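Home | Products | Support | FAQ | Contact

Stiltura Desk Frames: Frequently Asked Questions
3 min read

Answers to the questions our support desk receives most often on height-adjustable work tables.

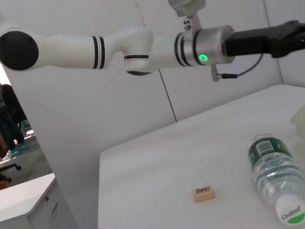 Unless noted, the answers apply to both the Desberg and Cikik frames.

What is the load limit?
The Desberg frame is rated for 80 kg, evenly distributed, including the weight of the top. The Cikik frame carries the same rating. Point loads near a corner should be kept under 20 kg.

Which tops fit?
Any flat top at least 20 mm thick. The side brackets are 445 mm long and must sit fully on the underside. Thinner tops need a backing board, sold separately.

Can I use my own screws?
Yes, if the length is at least 3 mm less than the thickness of the top. Pre-drill hardwood.

The frame stops and the display shows a dash. What now?
The controller has lost its reference height. Press and hold the down key until the legs reach the lowest position, then release and hold again for five seconds. If the dash remains, check the leg cables at the control box – they should click when seated.

Why does one leg sit higher than the other?
Usually the floor. Each foot has a leveling screw. Turn clockwise to lower the foot, with the load removed from the table.

How do I clean a white top?
Damp cloth, mild soap. Do not use acetone or scouring pads on coated surfaces. Marker stains come off with isopropyl alcohol; test a small spot first.

Do older Petrauskas control boxes work with current legs?
No. The plug is the same but the pin order is different. Connecting them can damage the motor.

How long is the warranty?
27 months on motors and electronics. Tops are not covered.

Who do I contact for spare parts?
Write to Gintarė Krūmiņa in the parts department and include the serial number from the label under the crossbar. Orders received before 2 p.m. ship the same day.

We use cookies to improve this site. Accept | Settings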